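Spent most of February sorting out how we store small stuff in the workroom. Putting what I learned in one thread so I can find it later.

Before this, everything lived in cardboard boxes. The bottoms went soft and the labels came off. I'd open 4 boxes to find one roll of tape.

First I tried the Zomemis drawer units. They look good and they hold a lot, but you have to pull a drawer all the way out to see the back of it, and the runners stick. Two of them are in the hallway now holding batteries and light bulbs. Fine for that.

Then I went to open bins. No lids. I know lids keep dust out. In our place a lid becomes a shelf for other things by the end of the day, and then the bin doesn't get opened again.

What I look for in a bin now: walls that flare out a bit so your hand fits, a color you can spot from the door, and a size you can carry when it's full. The 19 liter ones were too heavy once they were loaded. I gave those to my sister for garden tools.

Plesent makes a nice clear one but it scratches fast. Masteo has a deep one with handles that I use for extension cords. I would buy the Masteo again.

Second thing, and this made more difference than the bins: one table that is only for sorting. Ours is white. It shows every smudge, so I wipe it down a lot, but small dark parts are easy to find on it and I stopped losing screws.

The bin in use goes near the middle of the table. I used to keep it on the floor by my foot and I missed it constantly.

White table in all three, blue bin in all three too: 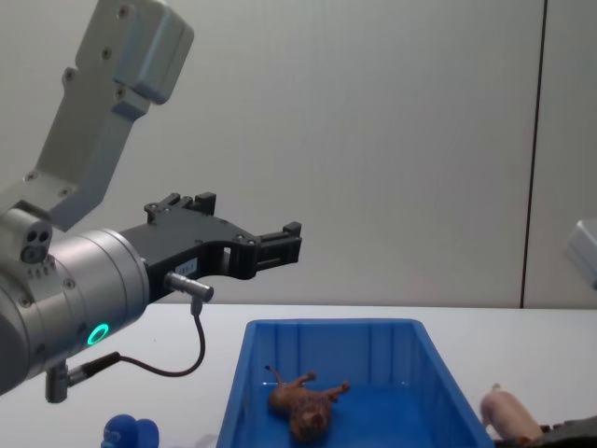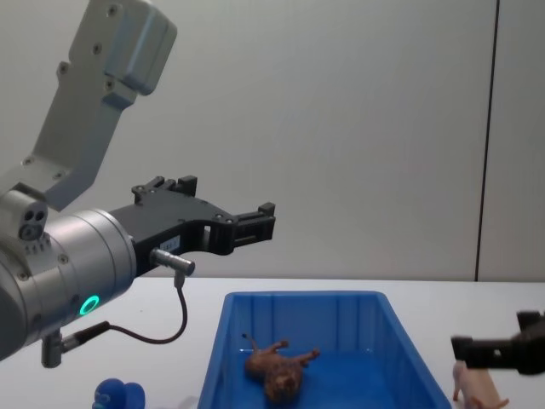
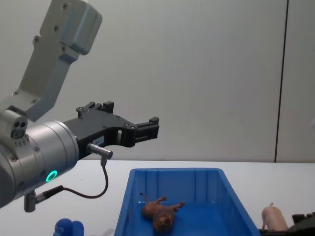 Rule for the table is that it gets cleared at 5. Anything still on it that doesn't have a place goes in a bin marked "later," and that bin gets emptied before a new one is started.

Labels: masking tape and a marker, on the short side. I bought a label maker and used it for one week. Tape comes off clean when the contents change.

A few of you asked about shelves. They're from Dağdelen, the plain metal kind, 5 levels. Heavy bins on the bottom two. They wobble a little until you tighten them a second time.

Still haven't figured out where to keep long things like dowels and tubes. If you have a setup for that in a small room, please post a picture.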